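Malberg repair shop teaches robot arm to open old computers

Firville, Tuesday, October 27, 2026

A computer refurbishing shop in Malberg has started training a robot arm to take apart used desktop towers, with shop workers showing it each step by remote control.

The shop, Cabral Refurbishing, takes in office computers that companies are getting rid of. Most are cleaned up, given new drives and sold again. Opening the cases and taking out the parts is still done by hand, and the owners say it is the slowest stretch of the job.

The training setup was put together with Dirance, a small automation firm in Firville. A worker sits at a bench with a pair of handles and moves the arm through the task while watching the view from a camera on its wrist. Every movement is recorded along with the camera picture, and the recordings are later used to train the software that will run the arm without help.

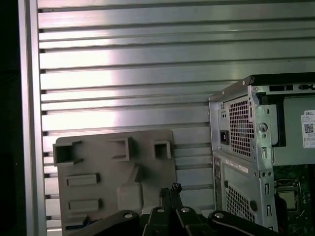 Each session covers only a small part of the work. In one, the operator brings the gripper up to a tower that is already open and lines it up with a part inside. In another, the arm takes a side panel and stands it against the back wall of the work cell. The same step is then repeated with the tower turned a little or moved to a different spot.

Workers record 44 runs in a normal shift. Runs where a part is dropped are kept, but they are marked so they can be sorted out later. A new operator needs around 9 hours of practice before any of their runs are used.

Seven workers have been trained on the handles so far. The shop says the hardest thing to get used to is the lack of feel — an operator can see that a clip is in the way but cannot tell how hard the gripper is pressing on it.

The project began in March and is set to run for 52 weeks. The arm does not yet work on customer machines by itself. Dirance plans to try it first on side panels, with power supplies to follow, and a worker will stay at the bench to take over the controls when needed.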